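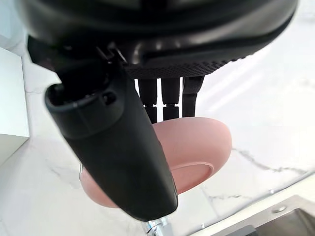
Filed under: People Who Teach Machines

Print this story | E-mail this story

The first thing Blažena Kuruc did when I showed up at her workshop in Prastham was hand me a cup of coffee, and the second thing she did was ask me if I was any good at dishes. I said I was okay at dishes. "We'll see," she said, and laughed, and I got a little worried.

Kuruc spends her working days showing robots how to do chores. She doesn't write the code. She puts on a glove and a headset, moves her own hand, and the robot hand across the room moves with it. Every run gets saved, and the software people at Gosatell use the runs to train whatever it is they train. (She explained this part to me twice and I nodded both times.)

"People think I'm programming," she told me. "I tell them it's more like teaching your kid to tie a shoe, except the kid's fingers are where your fingers should be, and you can't feel the shoe."

That last bit is what she kept coming back to. With the remote setup she sees what the hand sees, from a little camera down near the wrist, but she feels nothing. So she has learned to look for other things: how the thumb sits, how a plate leans, whether the gap between two fingers looks right. "You start to feel it in your eyes," she said. "I know that sounds nuts."

I asked what the hardest thing was and figured she'd say glasses or knives. Nope. "Anything shallow," she said. "A mug gives you a handle, a bowl gives you a wall. A little dish gives you an edge and that's it. You have to get the thumb on one side and the fingers on the other and then trust it."

She did 540 runs of dish work between June and August. Her best stretch was 60 in one day, and she says she wouldn't do that again for any money. Her shoulder hurt for a week. "I got to 59 and thought, well, I can't stop at 59!"

There's an older way of doing it, too, where you skip the glove and grab the arm itself and push it through the motion. Kuruc started out that way, at a company called Jostent, and she still likes it for big simple moves such as opening a door or reaching up to a shelf. "You feel the weight that way. You feel where the arm doesn't want to go. But fingers? Forget it. You can't move all the fingers by hand and hold a dish at the same time -- you'd need to be an octopus." 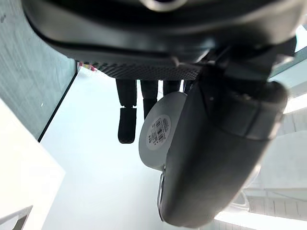

Up close with the hardware in Prastham.

Then it was my turn. The glove was too small and the headset slid down my nose. I reached for a cup, or thought I did, and the hand went sailing right past it. Kuruc didn't say a word. I tried again and knocked the cup over, and she set it back up, still quiet, and on the third try I got hold of it and yelled so loud that someone came in from the hallway.

"Everybody yells," she said. "Now put it down."

Putting it down took me longer than picking it up. It took me 19 tries before I set the cup down without dropping it the last half inch. She told me to stop holding my breath, and to open the thumb first and wait. "You're in a hurry to be done. The robot will learn that too, you know. If I'm cranky and rushing, there's a cranky rushing robot in there somewhere."

Do they throw out the bad runs? Some of them, she said, but she argues for keeping the ones where she slips and then fixes it. She thinks a robot that has only ever seen perfect pickups won't know what to do the first time something slides. Her old boss, Mtshali, disagreed with her on this for years and they still go back and forth by e-mail.

I asked if she does the dishes at home. She gave me a look.

"My husband does the dishes," she said. "I cook."

Like stories like this one? Sign up for our free newsletter and get the next one in your inbox.

This site uses cookies to remember your settings. By continuing to read, you agree to our use of cookies.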